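Hi all, Xinyi Guo here with the robotics club bit for the July newsletter. Ruth Treloar normally writes this one but she's flat out with the Trastport trip forms, so you've got me this time.

## Folding season

We've been at the laundry project since April and I am still not sick of it! For anyone new, the club is teaching a robot to fold cloth, and it learns by copying us. So we take the hand-held grippers home, one for each hand, and fold things over and over while the cameras on them record. I did most of my share on my bed after dinner (sorry to my sister, who wanted to sleep).

Our team target is 2198 good folds before the Flekdale open day. A good fold starts with the cloth in a messy heap, has no fingers in it, and ends up flat enough that Ruth doesn't send it back. She sent back 16 of mine in one go. Fair enough, I was rushing.

Big pieces are the worst by a long way. A tea towel you can more or less bully into shape, but anything that covers half the bed slides off wherever you aren't looking. What's working for me is pinching a corner with the left gripper first and leaving the right one open, just over the cloth, until I can see which way the next fold wants to go. It feels slow - it saves a lot of do-overs though.
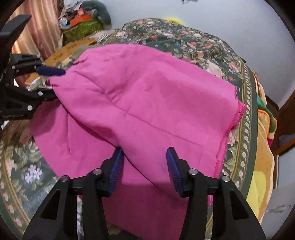 ## What's coming up

- Sets of 40 folds are the new standard. Please label them with your name and the cloth colour, because "stuff 2" is driving the Cifuentes team mad when they sort the files.
- We need more cloth. Old sheets, scarves, curtains, whatever you've got, and patterned is great. There's a tub beside the printer.
- Year 12 students can count their folding hours towards the Tonau certificate. See Ruth for the form.
- If your gripper gets stiff, bring it in and don't pull it apart at home. I tried, and I had a screw left over.

Come along to the open day even if you've never touched a robot, we'll have spare grippers out and you can have a go at a pillowcase.

Xinyi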